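Gripper width lags the pose in my exported episodes, is it the exporter or me?

I'm training a small policy on handheld gripper recordings of folded clothes being picked up and stacked. Poses come out at the camera rate, finger width comes from its own log, and the Staltico exporter merges the two. On replay the fingers close late, after the wrist has already started lifting. The policy has learned this faithfully and now lifts air with great confidence. Offset looks like 31 ms in some episodes and 102 ms in others. I've read the docs, both paragraphs.

Jelturari

Did you try reinstalling? Mine was doing something weird in March and a reinstall fixed it. Might have been a different program.

Bühler

Reinstalling won't help. The exporter matches rows by index unless you tell it to match by timestamp, so one dropped frame early on shifts everything after it. Set the merge mode to timestamp, interpolate width onto the camera clock, and throw out any episode with a gap over 100 ms.

Then fix the constant part. Open and close the fingers a few times at the start of each recording, get the width from the images, and cross-correlate that with the logged width. The peak is your latency. Subtract it once, in preprocessing, and not again in the controller like I did.

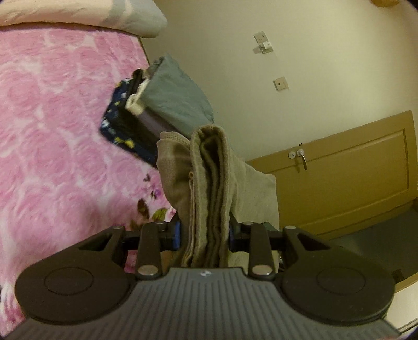 Thick, soft stuff is also where width alone gets slippery as a signal. A fleece bundle squashes, so the number keeps drifting down well after contact, and a "grasp closed" threshold tuned on a rigid block will fire late or never. I'd label contact from where the width velocity drops and leave the absolute value out of it. Check a few by eye before you rerun all 1,000 episodes.

Mestari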